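首页 课程大纲 讲义下载 作业提交 讨论区 联系助教

室内声学入门 第六讲讲义：混响、硬墙面和你家那间“嗡嗡响”的房间

上一讲结尾我留了一个小作业，让大家回家拍一下手，听听自己房间的声音。交上来的记录我都看了，挺有意思的！有人写“像拍在塑料盆里”，有人写“尾巴上有一串很细的叮叮声”，还有一位同学在楼道、厨房、卧室各拍了一遍，被邻居敲了门。这位同学平时分我先给加上了。

今天就从这一声拍手讲起。

一、拍手的时候你听到了什么

声音从你手掌出来，先有一份直接到耳朵，这叫直达声。接着碰到离你最近的几个面（多半是天花板、地板和旁边的墙）弹回来，叫早期反射。再往后，反射越来越密，密到耳朵分不出一个一个的，糊成一片慢慢变小，这一片才叫混响。

很多人把回声和混响混着用，考试的时候请不要这样。回声是你能单独听出来的一次反射，通常要比直达声晚 50 毫秒以上，说话的时候才会觉得“它在学我”。声音在空气里一秒走 340 米出头，50 毫秒就是 17 米多的路程差，也就是说反射面离你得有八九米。普通卧室没这个条件，所以卧室里你听到的基本不会是回声。

那“叮叮叮”是什么呢？那是颤动回声，两面平行的硬墙来回弹，一趟一趟间隔很均匀，听起来像拨了一下弹簧。它是个例外：每一次反射单独看都来得很早，可是因为太规律了，耳朵就把它抓出来了。刚搬家、家具还没进来的时候最明显。

二、混响时间和赛宾公式

混响时间记作 T60，定义是声源停下来以后，声压级掉 60 分贝所用的时间。60 分贝是能量降到百万分之一，实际测量的时候背景噪声往往没那么低，所以常常只量前面 20 或 30 分贝的衰减，再按斜率外推，记作 T20、T30。注意喔，T20 的意思是“用 20 分贝的衰减段推出来的 T60”，数值是可以直接和 T60 比的，每年都有人在这里再乘一个三。

赛宾公式长这样：

T60 = 0.161 × V ÷ A

V 是房间体积，单位立方米。A 是总吸声量，把每一个面的面积乘上它的吸声系数，全部加起来。吸声系数在 0 到 1 之间，0 就是全弹回来，1 就是全吃掉，敞开的窗户当作 1。

拿一个空房间算一遍。长 5 米，宽 4 米，高 2.8 米，体积 56 立方米。地板 20 平方米，天花板也是 20，四面墙加起来是 18 乘 2.8，50.4 平方米，总面积 90.4。抹灰刷漆的面，中频吸声系数我们就取 0.03，地板也先按这个算，那么 A = 2.7 左右，T60 = 0.161 × 56 ÷ 2.7，三秒多。

三秒多！这已经是一座小教堂的水平了。当然真实的空房间一般到不了这么长，门窗会吃掉一些低频，墙板也会跟着振动，另外这么规整的小房间声场并不均匀，赛宾的前提就不太站得住。不过数量级的感觉是对的：小房间只要够硬够空，一样能很响。

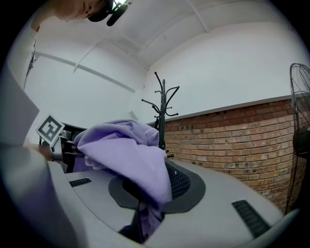

接下来我们往里面搬东西。铺一块 6 平方米的厚地毯，系数取 0.3，挂 8 平方米的厚窗帘，打褶的，取 0.5，再放一张布艺沙发，整件按 2 平方米吸声量算，最后进来两个人，每人 0.45。加一加：1.8 + 4 + 2 + 0.9，一共 8.7，连原来的 2.7 是 11.4（地毯和窗帘盖住的那点墙和地我就不扣了，影响很小）。T60 变成 0.79 秒。从三秒多到不到一秒，我们没有动过一块砖。

我特别喜欢让学生自己算这一步，因为算完以后大家对“软装”两个字的态度会变。以前 Griet Van Loon 跟我合上这门课，她的办法更直接，上课前让所有人把外套脱下来放到教室外面，拍一次手录一段，再抱着外套回来拍一次。冬天效果尤其好，羽绒服是非常优秀的吸声体（也非常占地方，走廊都堵了）。

三、吸声不等于隔声

这一节请用笔划一下。

来找我咨询的人，十个里面有七八个一开口就说：“老师，我想在墙上贴点泡沫，楼上就听不见我练琴了吧？”贴不住的。吸声处理的是房间里面弹来弹去的声音，隔声处理的是穿过墙跑到隔壁去的声音。泡沫里面都是小孔，空气钻得过去，声音也钻得过去，只是路上损失一点点。要挡住声音，靠的是质量、密封，还有结构上断开。

我以前的房东 Gaetano Marchetti 先生就给我上过一课。那会儿我住在 Darnamham，隔壁房间他租给了一个吹长号的，他老人家很热心，买了一大堆蛋托纸板，一个下午全粘在墙上了。蛋托对高频有一点散射，对长号来说等于没有。后来真正起作用的是门缝那条密封条，几块钱的东西。我到现在讲隔声都先讲门缝，面积再小，只要是个洞，整面墙的成绩就被它拖下来。

用数字感觉一下：一面墙隔声量 50 分贝，上面有一条缝，面积只占整面墙的千分之一，那整体隔声量最多就剩 30 分贝。推导在第四讲的附录里，忘了的同学翻回去看。

四、低频为什么最难缠

前面算的都是中频，500 到 1000 赫兹。往低处走就麻烦了，多孔材料要有效，厚度得和波长的四分之一差不多。100 赫兹的波长是 3.4 米，四分之一就是 85 厘米，谁家墙上贴得起 85 厘米厚的棉花？

而且小房间的低频还会出现驻波，也叫房间模态。最简单的一种沿着一个方向来回，频率等于声速除以两倍的长度。刚才那个房间，5 米的方向是 34 赫兹，4 米的方向是 43 赫兹，高度方向 61 赫兹。在这些频率上，你站在墙边觉得低音轰得要命，走到房间中间又突然没了。低音提琴手 Joana Rocha 来给我们做演示的时候，拉一个长音，让同学们排着队从墙角慢慢往中间走，走到一半有人回头看她是不是停弓了。没有停，人家一直在拉。

应对办法大致有这几种，下一讲细讲：

墙角放厚的吸声体，材料和墙之间留一段空气层；
做薄板共振或者穿孔板共振结构，对着某个频段下手；
调整音箱和座位的位置，这个免费，请永远先试这个；
房间长宽高别用整数倍的比例，正方体最糟糕（装修之前来问我，别装完了再来）。

五、天花板要不要管

有同学在讨论区问，处理房间从哪里下手，是不是先贴墙。我的习惯是先抬头看一眼。一般房间里，墙上有柜子、有画、有门窗，多少把平面打碎了，地上有家具，只有天花板是一整片又平又硬的东西，离头顶还近，早期反射很强。教室和会议室尤其如此，老师的声音先打到天花板再下来，适量的反射对听清有帮助，后排全靠它。所以教室的做法往往是中间留硬，四周一圈和后墙做吸声，整片吊满了反而后排听不见。

居家录音就相反，话筒正上方那一块最值得处理，挂一块一米见方、五厘米厚的板，离顶面留出十厘米，录人声的变化立刻就能听出来。挂的时候安全第一，螺丝要吃进实在的地方，拿不准就请师傅来，别拿双面胶对付！

六、本周作业

1. 量一个你能进去的房间，算体积和各面面积，用讲义后面的吸声系数表估算 500 赫兹的 T60。表上查不到的材料，自己挑一个相近的，写清楚理由。

2. 用手机录三次气球爆破或者拍手，位置各不相同，用软件读出 T20。手机会自动压缩音量，请先在设置里关掉，关不掉就把手机放远一点，并且在报告里说明。

3. 比较估算值和测量值。差一倍也没有关系，我想看你怎么解释这个差别。往年写得最好的一份是 Teodoro Zabala 的，他的两个数差了快一倍，最后发现是衣柜门开着，满柜子衣服全算漏了。

4. 选做：算出这个房间最低的三个轴向模态，用信号发生器放出来，边走边听，画一张“响”和“不响”的草图。音量别开太大，低频很容易吵到楼下。

作业满分 40 分，选做题另算，最多加五分。页数不限，不过求求大家不要把软件截图一张一张贴满，图够说明问题就行。

课后阅读是教材里讲统计声学的那一章，赛宾公式的推导在里面，喜欢数学的同学可以看看艾林公式是怎么修正的：当平均吸声系数比较大的时候，赛宾会把混响时间算长，极端情况下墙全部变成敞开的窗户，公式居然还给你一个大于零的答案，想想是不是很别扭。艾林就是冲着这个毛病去的。

答疑还是老时间，在 3475 室，来之前在讨论区说一声，省得大家在走廊里排队。

联系助教：Obadia Were（请通过课程讨论区留言） | 讲义仅供选课学生使用，转载请先询问 | 返回顶部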